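Search this site
Enter keywords
Go

Filed under: Teaching > Robotics lab > Handouts > Faults and near misses

Handout 2: The scale that wouldn't settle

Right, this is the write-up of what I talked through in the lab session, for those of you who were scribbling and missed half of it (and for Luminița Bălan's group, who had the room clash). It's a fault story. It isn't a dramatic one, no smoke, no broken glass, but I learned more from it than I have from most of the dramatic ones.

The cell is the two-armed one we call Radu. The job was simple enough on paper: stand the bottle up, put the cup on the kitchen scale, pour a set amount from the bottle into the cup, stop when the scale says so. The control script is our own and it's called Lurus. It asks for the weight, waits for the reading to settle, then moves to the next step.

In March it stopped moving to the next step. Well, sometimes. It would put the cup on the scale and then both arms would just hang there, motors live, brakes off, waiting for a number that never came. And then somebody would wander over to see what was the matter – which is the bit I want you to worry about.

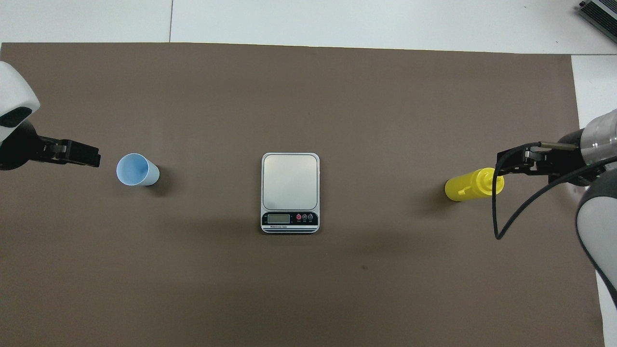
So let's start with the waiting, before we get anywhere near the cause. An arm that is standing still because it has finished and an arm that is standing still because it's stuck in a loop look exactly the same from where you're sitting. The second one can set off the moment its condition comes true. Bríd Foley leaned in to nudge the cup, the reading settled, and the left arm started its next move with her sleeve under it. She hit the stop button with her other hand and was fine, if a bit cross with me, and rightly so.

We wrote that up as a near miss. Please write yours up too. I don't care how silly they sound.

Now the cause. I was sure it was the cable to the scale and I wasted a whole morning swapping it. Then Ayodele Abubakar had the good sense to look at the log and found 13 stuck runs, every one of them with the same pattern: the weight came in, flickered between two values, and never stayed on one long enough to count as settled. The last good value was 397 grams every time, and the log would sit there flipping between that and the next gram up.

My settle test wanted identical readings in a row. Identical! On a cheap kitchen scale, on a table that has two arms bolted to it and hums slightly whenever the motors are holding. I had written a test that could only pass on a good day, and I hadn't given it any way to give up.

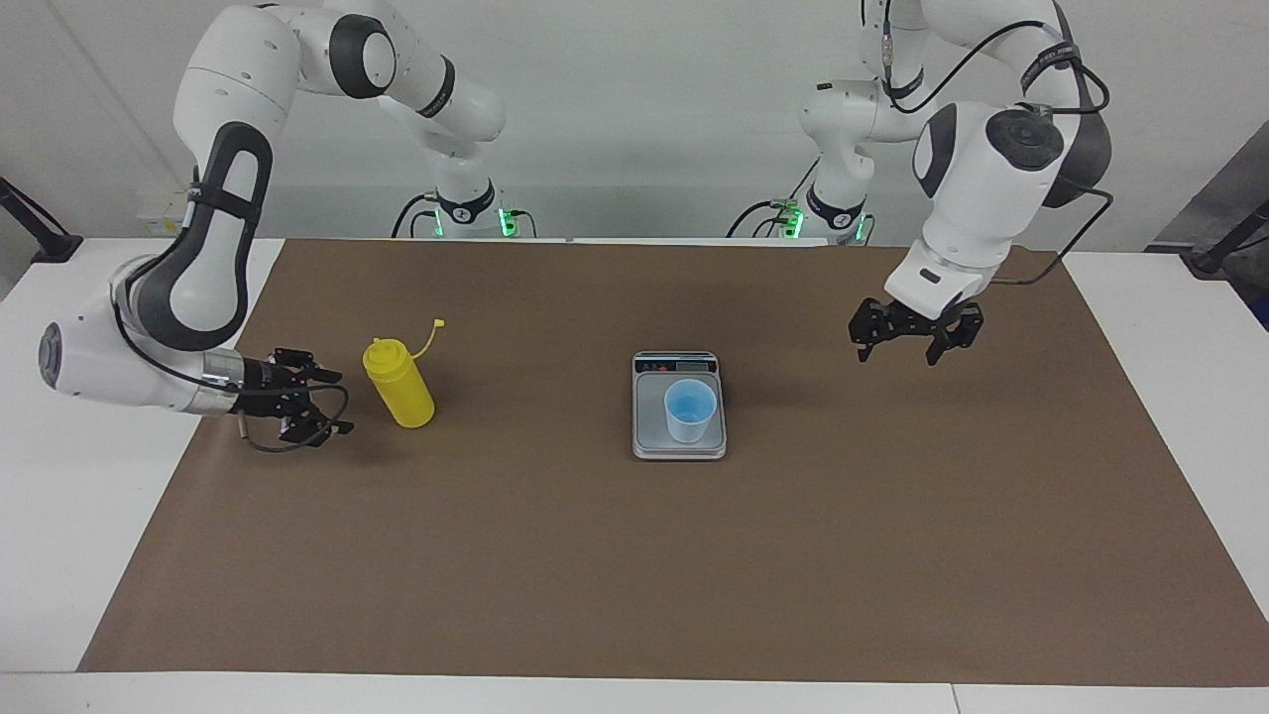

Fig. 2. Cup on the scale platform, bottle upright, both grippers clear of the objects.

What we changed:

The settle test now accepts readings that stay within two grams of each other.

The wait has a timeout. When it runs out, both arms go to a protective stop and the script ends. It does not retry by itself. I had a long argument with Wellington Siqueira over that one – he wanted a single retry, I didn't, and I'm the one who signs the risk assessment.

The screen says WAITING FOR SCALE in big letters while it's waiting, so you know the arms are live.

And the house rule, which you've all heard: you don't reach in while a program is running, however still everything looks. Stop it first, then reach.

For next time, find one wait in your own code that has no timeout and bring it along. If you think you haven't got one, swap code with a neighbour and look at theirs. Margareta Dobre has the log files if you'd like to plot the flicker yourselves.

Related handouts
Handout 1: Reading a stop circuit
Loose cables and where they catch
The Farnance gripper that let go
Wiltico feeder jam: notes and log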